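Home News Events Newsletter Archive Contact

Changes to hard plastics and textiles drop-off at Sullard depot

Thursday, April 16, 2026
By the Vustlow Resource Recovery newsletter desk

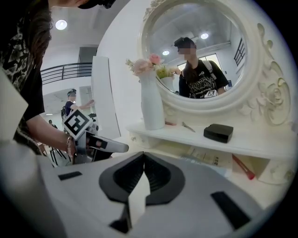
Black cap, patterned shirt.

The Sullard depot will run under a new drop-off arrangement from the first of next month. Most residents will notice two things: textiles move from the front gate to the covered bay beside the weighbridge, and hard plastics will be taken on more days than before. The rest of this item sets out what goes where, what it costs, and what is no longer accepted.

Textiles

The old textiles bins at the gate were filling by mid-morning most Saturdays, and bags left beside them got rained on. A wet bag can't be sorted and goes to landfill. The covered bay has more room and can be locked at night.

Please bag clothing and linen separately and tie the bags. Shoes should be paired, either by the laces or with a rubber band. Single shoes go in the rubbish. We take clean clothing in any condition, including items with holes, missing buttons or broken zips. Worn cotton is cut down for workshop rags and there is steady demand for it from mechanics and painters in the district.

We can't take pillows, doonas, carpet, curtains with rubber backing, or anything that has had paint, oil or garden chemicals on it. Electric blankets are e-waste and go to the e-waste cage once the cord has been wound up and taped.

School uniforms are being kept aside this year. If you have uniforms in good order, put them in a separate bag and write "uniform" on it. They will be washed and offered free at the depot shop in December, ahead of the new school year. Vustlow residents used this service well last summer and the smaller sizes went first.

Hard plastics

Hard plastics means rigid items that are too big or too thick for the kerbside bin. Outdoor chairs, storage tubs, laundry baskets, buckets, plant pots, washing-up bowls, kids' slides and sandpit shells are all fine. Give them a hose down and knock the dirt out of pots. Metal legs, handles, axles and screws need to come off first. There is a bench with basic hand tools at the end of the bay for anyone who doesn't have a screwdriver at home. Please put the tools back.

The depot will take hard plastics Tuesday to Saturday, 8 am to 4 pm. There is no charge for a car boot load. A trailer load is $60 if it is mixed and free if it has been sorted by type before you arrive. Sorted means pots with pots, tubs with tubs and furniture with furniture. Staff at the weighbridge make the call, and if they say a load is mixed you can pull into the side lane and sort it there at no cost.

Garden hose, irrigation pipe, shade cloth and pool liners are not accepted in this stream. Hose and poly pipe tangle in the shredder and stopped it twice over summer. Both can still go in general waste at the usual rate.

Where it goes

Baled hard plastic from Sullard goes by road to a reprocessor at Prena, where it is shredded, washed and turned into pellet. Some of the pellet comes back to the district as garden edging and cable covers. The council parks team has laid 250 metres of the edging along the creek path near the lower car park, and it has held up through one wet season without lifting.

Before the change, the depot was paying for part loads to Prena. The truck costs the same whether it is full or half empty, so the new bay has been laid out to hold a full load of bales under cover. The fit-out cost $3250, which covered the concrete work, new signs and the lockable mesh gates. It was paid for from depot shop takings.

Getting in and out

Traffic will be one way through the site. Enter from Van Leeuwen Road, keep left past the office, stop at the weighbridge, then follow the yellow line to the bay. The exit is at the far end beside the green waste pad. The old exit next to the gate will be closed to cars and trailers but will stay open for anyone on foot or pushing a bike.

Trailers need to be reversed into the marked spaces. If you're not confident reversing a trailer, tell the staff at the weighbridge and they will let you use the drive-through space when it is clear. Loads must be covered on the road in. Closed-in shoes are required past the office, and children and dogs need to stay in the car.

The speed limit on site is walking pace. There have been several near misses at the corner by the oil tank, where people pulling out can't see vehicles coming down from the weighbridge. A convex mirror has been ordered and should be up before the changeover.

Depot shop

The shop keeps its current hours. Furniture, tools, bikes, crockery and books are still wanted. The shop is full up on exercise machines and large glass-topped tables and won't be taking either until further notice. Garden tools sell quickly at this time of year, particularly rakes and spades, so please think of us if you are clearing out the shed.

Anything left outside the shop after hours is treated as dumping and costs the depot money to clear. If the gates are shut, please take it home and come back.

Bag limit and bookings

Households can bring as many bags of clothing as will fit in a car. Op shops, schools, sporting clubs and anyone doing a house clearance with more than 100 kilograms of textiles should ring the office a day ahead so a cage can be set aside. There is no fee for this. Businesses with offcuts or end-of-roll fabric should also ring first, as some synthetic fabrics can't go through the rag cutter.

A printed one-page guide to both streams is available at the depot office, the Vustlow library and the front counter at council. It lists the common items people ask about and which bay they go to. The kerbside calendar is not affected, and yellow-lid bins will be collected on the same days as now.

The depot will be closed on public holidays as usual.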